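Brerkine teleop pilot, progress note to Melilik
Written 5th November, covers October

Quick one this time, full numbers to come with the invoice.

Where we're at. The bag-packing task is now the main one. Small personal items off a white table, person drives the arm by remote, arm copies, we record the lot. Target was 25 clean demonstrations per item. Done for the pens and the earbuds case. Watch is behind. Cable is well behind, see below.

Arm itself behaving. One servo swapped, 2 days lost waiting on the part. Camthorpe shipped the wrong horn first time round, sorted now, no charge to the grant.

What's slow is anything tangled. Operators can get to a pen without thinking much. Put a watch on top of a coiled cable and they stop, back off, come in again from another angle. Those pauses end up in the recordings and the model learns teh pauses too. We trim the worst of it but that's hand work and it eats the afternoons.

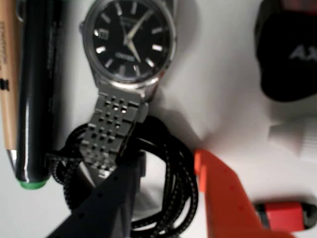

Watch and coiled cable, the pair taking up most of our time. 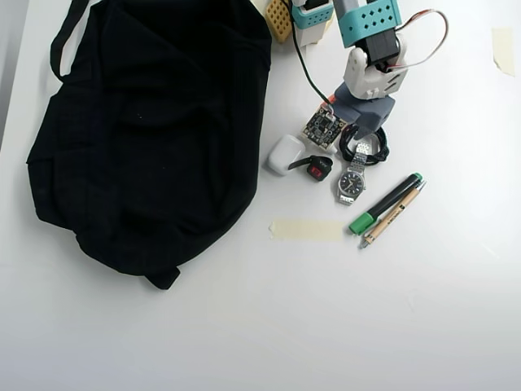 Anghel read the draft of this and wasn't convinced the trimming should happen at all, said a hesitation before a hard grasp is part of how a person does the job, and if we cut it the arm will just barge in. Asked that we keep both versions and train one policy on each. Fair enough. Adds 7 hours of training time, which fits in the current budget.

Spending. On track. Small overspend on spares, underspend on travel, they near enough cancel. No change to the total requested.

Next month
- finish watch demos, then cable
- second operator trained up on the remote so were not relying on one pair of hands
- compare trimmed and untrimmed, 10 trials each, same table layout
- write up the labelling rules properly, at the moment they live in a chat thread

One thing we need from you: a yes or no on swapping the zip pouch task for something else. Too fiddly for this gripper in our view and we'd sooner put the hours into the cable. Nothing ordered for it yet.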